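Satlow site - garment room walk-round, November

Filled in by me, floor safety rep, Costigan line and hand benches. Comments are mine, grumbles included.

1. Walkways clear: YES
Much better than last time. The yellow line by the Ekik sorter has worn away in two spots, so I've asked for new tape.

2. Emergency stops tested: YES, WITH COMMENT
All 3 stop the line. The one at the packing end is a proper stretch for anyone short (me!) and I'd like it brought down before the Christmas rush.

3. Guards in place on the sorter: YES
The side panel rattles but it's fixed on. I leaned on it to be sure.

4. Hand benches, height and reach: COMMENT
The line does 2,000 pieces on a good shift now, and what's left for us is the awkward stuff - hangers, baskets, anything thin that slides about on a table. People used to wander between jobs all day and now they stand at one bench doing the same small grip over and over. Two of the night crew have told me their thumbs ache by the first break. I've put that down as a hazard, even though there isn't a box for it on the form.

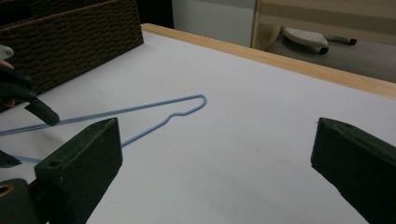

I'd like us to swap tasks every 2 hours and write the swaps on the board, so it doesn't depend on who shouts loudest. Nights tried it for a week and liked it (they did moan about the board pen going missing).

5. Hand tools checked for wear: PARTLY
Scuffs I can live with. Loose screws I can't, so please tag the tool and hand it in, don't nip it up yourself and carry on.

6. Irons off and stowed at end of shift: NOT CHECKED
I was there mid-shift. Will go back at 10 pm.

7. Staff trained on restarting the line: NO
Days are done, nights aren't. Prerkley sent a very nice booklet but you can't learn a restart from a booklet, you need someone stood next to you. Until that's sorted, nights call the supervisor and wait.

8. Noise: YES
Quieter than the old presses by miles! You can chat again, and I've missed that.

Still open: items 2, 4, 6 and 7. Item 4 goes to the site meeting with my name on it.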